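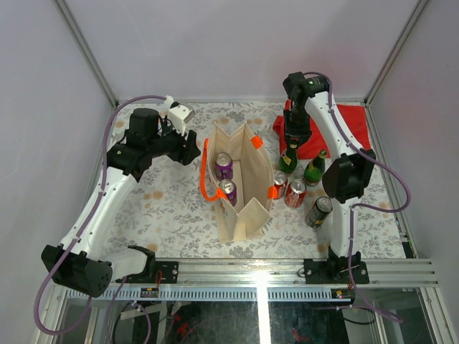
Forum > Buying Advice > Arms and Grippers > Two-Arm Kits

Is the Preslow training add-on worth $900 for a bag packing bench?

Fabrice Deschamps
posted 4 April 2020

I've been going back and forth on the Preslow training add-on for a while now and I'd love to hear from anyone who has paid for it. The bench itself I'm happy with. It's the Tanguy two-arm kit, $2739 with the rails and the mounting plates, and I bought it to work on grocery packing, the boring end of it – drinks into a tote bag. I'm using a beige fabric tote with orange strap handles, green glass bottles, and red and purple cans. The cans I can live with. The purple ones go in along the left side and stand up there, fine, lots of floor left over on the right for everything else. It's the bottles that are wearing me out. The right arm comes down over the neck from above, and a neck is a skinny little target compared to a can, so every small error in where the bottle stands shows up as a finger landing on glass.

Now, Preslow says the add-on "covers container loading," and for $900 you get 25 guided sessions over video where one of their people watches your bench, tells you how to record your runs, and then tunes the model for you on their side. The sales page is thin. It doesn't say whether soft bags count as containers, and every sample they show is a hard plastic bin. A bin keeps its shape. My bag doesn't, or not reliably. The ends fold in and the straps flop wherever they like. I wrote to them and got a friendly reply that didn't answer what I asked (it did include a coupon for cable clips).

So, has anyone used the add-on with a fabric bag? Did they help with the bag part, or was it all bin advice? And is there something I should be trying on my own before I hand over the money? I have a red cloth I keep toward the back of the table and I'm wondering if I should lose it, same with the flowered sheet on the tabletop. I like the sheet. It keeps the glass from knocking on the bare table. But if the pattern is hurting me I'll take it off.

I'm in Braton, if anybody is close by and wants to compare benches.

Fabrice Leclerc

Hello from another Fabrice! I did the add-on last May with the same kit, so I can tell you how it went for me, with the warning that I was loading a canvas gym bag with shoes and towels and never touched a bottle.

Short version, I'd pay for it again but I'd argue about the terms first. The early sessions were slow. My guy spent a lot of time on camera placement and on how I was holding the leader arms, and I was grumpy about it because I thought I knew all that. Well, I didn't. I had a habit of rushing the last bit of every approach, and the model learned my rushing perfectly. Once I slowed down over the object and made a real pause before closing the fingers, the grasps got a lot better, and I hadn't spent a dime on new hardware. You can try that one tonight for free. Come down over the neck, stop, close, stop again, then lift.

On soft bags, they had no set lesson for it when I was there. What they did have was a good instinct for using the second arm. I'd been letting my left arm just hang around next to the bag doing nothing while the right one worked. They got me to use it to hold the rim open on that side, and to always do it in the same order – left arm to the rim, then right arm to the object. It makes every run longer, and it's dull to record. But the opening ends up in nearly the same place each time, and that's worth a lot more than I expected. With straps like yours I'd also decide on one position for them and reset to it before every run. Or vary it on purpose and record plenty of each. What got me in trouble was leaving mine wherever it fell and then recording a handful of runs and hoping.

The tuning part is where I'd push back. You send your recordings, they send back a model, and if you don't like it you get one more round. That's all. I wasted my first round by sending runs where the bag had been swapped partway through. Ask them in writing what counts as a round, and ask if unused sessions expire. Mine did, and I lost a few of them because I went on vacation and forgot.

As for the sheet and the cloth, keep the sheet if you like it, just don't move it around between recording and testing. I'd put the cloth away unless it's going into the bag too. If it is, then leave it, and fold it however you plan to fold it later.

One more thing I forgot. Get them to look at your cable routing while you have them on video! They spotted that my cable loop on the right arm was snagging at the far end of its reach, and I'd been blaming the motor for weeks.

gus_in_the_garage

Skip it and get Kiridus. It's cheaper and you own what you record. Also those bottles need rubber tips on the fingers, bare plastic on glass is never going to hold. I use the blue kind from the hardware store.

Fabrice Leclerc

I tried Kiridus before I did the sessions, and it's a decent recorder, but it's only a recorder. Nobody looks at your bench and tells you you're rushing. If you already have good habits, then sure. Agree on the rubber tips though, do that first. Watch that they don't make the fingers too fat to fit between two bottles standing close together. I'd spread the bottles out some while you're learning, and only bunch them up with the cans again once the single grasps are working.

Fabrice Deschamps

Thank you both, this is so much more than I got out of Preslow. I tried the pause this afternoon and I can already tell my recordings look different, much less of me lunging at things. No new model yet so I can't say if it grasps any better. I'm putting tips on this weekend and I've written to Preslow again asking what a round is and whether the sessions run out. If they give me a straight answer I'll probably sign up, and if they send me another clip coupon I won't.

Left arm on the rim is going to take some practice. I'm hopeless at doing different things with each hand – my piano teacher gave up on me for the same reason. Did you record both arms at once, or get the left one parked and then start?

Fabrice Leclerc

Both at once, from the very start of the run. I asked about parking it first and they said the model needs to see the left arm get there. Practice it with an empty bag for an evening and don't record anything. It gets easier.

Related threads
Tanguy kit: which rail length for a small table?
Preslow sessions, can you share them with a second person?
Kiridus 2 won't see my wrist camera
Best finger tips for glass and wet cans
Cable loops catching on the elbow, what did you do?
Anyone selling a used Tanguy arm near Braton?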